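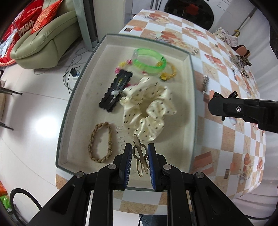 Domenica Trummer has a rule for anyone who comes to collect data with her: you may swear at the scrunchie, but you have to keep your hands steady while you do it.

"The policy can't hear you," she says. "It sees what the wrist camera sees. If you get angry and jerk the gripper, it learns that jerking is part of sorting hair ties."

Trummer runs demonstrations for Camovdale, a small outfit that wants robots to tidy up after people in ordinary homes. Her days are spent squeezing a pair of hand-held grippers, one for each fist, and moving small objects from where they are to where they ought to be. She has been at it for two years. Before that she repaired sewing machines, a job she describes as "the same thing, but with an end to it."

We talked over most of an afternoon in November, in somebody's living quarters, since Camovdale prefers to record in real homes. Trummer prefers it too, up to a point.

"In the lab we had a gray table and a gray wall and eleven wooden blocks," she says. "The robot got wonderful at blocks. Then we took it to an apartment in Stetemham and it tried to pick up the tablecloth. The pattern, I mean. There were cherries printed on it and it went after the cherries."

So patterned tablecloths are now encouraged. Shells and starfish are fine. Trummer says a printed shell is a good test, as it looks like something you might want to pick up and has no thickness whatsoever. A person never reaches for it. A policy in its first week will reach for it with total confidence, close on nothing, and carry the nothing carefully over to the tray.

"It's quite touching," she says. "It even slows down before it lets go."

The task set she is working through goes by the name Sarıgül, after a street one of the engineers used to live on. It covers hair accessories and small jewelry: clips, scrunchies, bracelets, anything that collects in a dish. I ask why anyone would start there.

"Because it's horrible," she says.

She explains the horror at some length. A metal clip is thin and lies flat, so the fingertips have to come down on either side of it and nearly scrape the tray. A scrunchie is large and soft and will let itself be picked up by any part at all, but whatever is touching it tends to come along. Beads roll. A bangle is easy from the side and hopeless from above if you aim for the hole, and beginners always aim for the hole.

"The thing you want is usually under the thing you don't want," she says. "You have a bracelet with a clip on top of it and a scrunchie leaning on the clip. What do you do? You, a person, you just pull. You feel it slide and you pull. I can feel some of that through the handle. The robot gets the pictures and how far the fingers are open, and that's the lot. So I'm not allowed to pull by feel. I have to do it in a way that makes sense if you're only looking."

In practice this means going more slowly than seems reasonable, and in a fixed order. She brings the open fingers over the object, stops for a breath, goes down, closes, lifts straight up a little way, and only then travels. The stop was her own idea. The engineers thought it was a waste of time until they compared the runs with and without it, and now it is in the instructions, with somebody else's name on it.

"I'm not bitter," she says, in the voice of someone who has brought it up three times.

The gear is plain. Each gripper has two linked arms with a ribbed pad at the end of each, and a camera looking down between them. Squeeze the handle and the pads come together. There are cables, and Trummer has views on the cables. She has stepped on them, sat on them and once shut one in a refrigerator.

Camovdale used to do it another way. For her first months she drove a real arm from across the room with a pair of joysticks, using a remote setup they rented from Uninow. She was reasonably good at it, she says, in the way that a person can be reasonably good at eating soup with a fork.

"You lose your elbows. That's the best I can put it. I'd look at a hair clip on the table and think, right, go and get it, and then there'd be this pause while I worked out which thumb was *down*. One clip took me four minutes. With these in my hands it's a few seconds, and I don't need a robot in the room."

She does miss one thing about remote control. When the arm couldn't reach something, it couldn't reach, and you found out at once. A person holding a gripper can lean, twist and get up on tiptoe. Some of her nicest demonstrations were thrown out when it was discovered that no arm Camovdale owned could bend that way.

"They showed me a simulation of the robot trying to copy me," she says. "It looked like a deck chair."

How many demonstrations does it take? She wrinkles her nose at the question, having been asked it by relatives. For Sarıgül the target is 293 good runs per home. On a decent day she gets 89 of them. The others are spoiled by dropped beads, a hand in view, a battery, or a phone call from her sister.

She keeps some of the bad ones on purpose. If the clip slips and she goes back for it, that run is worth saving, provided she goes back properly. Early on she would delete any run with a mistake in it, and the result was a robot that had never seen a mistake. It dropped a hair tie on its first public outing and went on to place it in the tray anyway, with its fingers shut, several times.

"So now I fumble," Trummer says. "I fumble professionally. The difficulty is that a pretend fumble looks pretend. You have to really lose the thing. Lucky for them I'm tired by four o'clock."

I ask to try. She hands me the right gripper and keeps the left, and tells me to pick up a clip. I come in too steeply, nudge it against a bracelet, pinch both, and lift the pair of them together with what I feel is some style.

"Forty-two," she says, writing.

I ask whether that is my score.

"It's the run number. I'm marking it as don't use."

On my third attempt I remember to pause before going down, and the clip comes up by itself. She is kind about this. She also asks me to do it again with my sleeve pushed up, as the cuff had been in the shot the whole time and she didn't want the robot getting ideas about knitwear.

Whether any of it will lead to a machine that tidies a dresser, she won't guess. The last version managed scrunchies almost every time and metal clips when it felt like it. It still doesn't care for bangles. At home, she admits, her own hair things live in a soup bowl by the bathroom sink, all in one lump, and when she wants one she tips out the bowl.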